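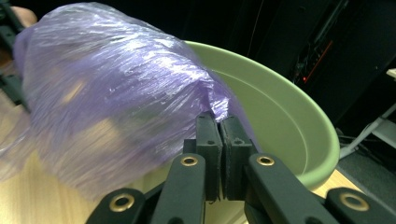
Bin liners at the Pitwood office are now thinner than the ones we bought last winter. The new stock comes from Custier in cartons of 87 rolls and tears more easily at the fold, so it needs handling with a little more care. A bunched liner, like the purple one lying against the green bowl, should be opened out fully before it goes near a bin. Pull the film apart by hand – no keys, no pens – and let some air in. Order code 3048 replaces the old code from March.

Fit the liner with at least 2 inches of film over the rim. On round bins the loose folds can hang down the outside; they do no harm and make the liner easier to lift out. 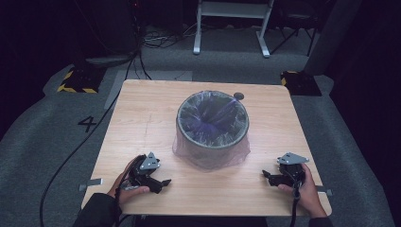 Fehr wrote in to say that a wide overhang looks untidy in the meeting rooms, and asked whether the spare film could be tucked under the rim instead. It can, provided the liner still reaches the base of the bin without stretching.

Full liners should be gathered at the neck, twisted and tied once. Do not fill past the rim. Vatuvholm takes the bags away at 6 in the evening.

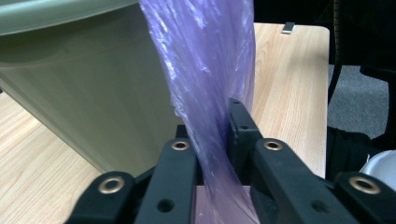

Kitchen shelves

Bowls go back on the lower shelf, largest at the bottom. Lids are stored upright beside them.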